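Blankets, and the great October switch over

Quick one tonight because I've got about twenty minutes before the pasta needs draining and I said I'd post more.

So. It's October and the heating argument has started. Same as every year. I say jumper, he says radiator, the gas bill says ha. Last winter's worst one was £169 for a month, for a two bed terrace with single glazing at the back, and I decided then that this year we'd sort out the beds before we touched the thermostat. Warm bed, cold room. My nan slept like that until she was ninety and she had the window open as well.

First job was pulling everything out of the airing cupboard. Big mistake to start at 4pm. Two duvets with no togs label, one electric blanket with a plug I don't trust, four pillowcases that match nothing. And a single fitted sheet, when we haven't owned a single bed since we moved. Chucked the electric one. The rest went through the wash in three goes and the line was full for days, then it rained, obviously, so everything came in and went over the doors.

What I've learned about layers, for what it's worth. Two thin blankets beat one thick duvet for me. I can kick one off at 3am without ending up frozen. Cotton next to you, wool or fleecey stuff over that, and something heavier on top that you don't mind the cat on. Also put a blanket UNDER the sheet. This was Zarmeena's tip. Zarmeena Bangash from my old work, she grew up in a house with no heating upstairs and she's been telling me for years that the cold comes up through the mattress. I nodded and ignored her. Tried it last week and texted her an apology at six in the morning.

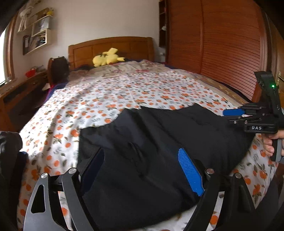

Florals are bunched up top for now. Pikachu has the top spot.

Right, shopping. I did buy one thing. There's a little place in Goveck, just past the bakery, called Frerichs, which sells ends of lines from hotels and that sort of thing. Went in for a mattress topper and came out with a wool blanket, £40, a bit scratchy at one end, brown check. I love it. The man said it had been in the window since spring and he'd been hoping somebody would take it away. They had toppers too but they were all kings, and huge, and I was on the bus.

I also looked online at the Skeltuden ones that keep following me about the internet. £100 for a throw! A throw. It doesn't even cover your feet. Read the reviews for far too long, there were 1,381 of them and half were about the delivery driver.

Washing wool, since someone asked in the comments last time. Cool wash, hardly any liquid, no softener, and dry it flat if you've got anywhere flat. I haven't. Mine goes over the bannister with a towel underneath and I turn it when I remember. Don't tumble it. I shrank a lovely cream one in our first flat and it ended up lining the cat basket, where it still is, two cats later.

Moths. Ugh. Found one hole in the grey blanket, so that's been in the freezer for a fortnight next to the peas. Lavender bags smell nice but I'm not convinced they do a thing. If anybody has had luck with cedar balls tell me, and tell me wether you have to sand them, I read that somewhere.

Still to do: door curtain for the hall, draft thing for the letterbox, find the hot water bottle covers (loft?). And my sister in Caltadville wants one of the duvets, so that needs bagging up before she comes down.

Radiators still off as of tonight. He's wearing a hat at the table to make a point. Pasta's boiling over, got to go x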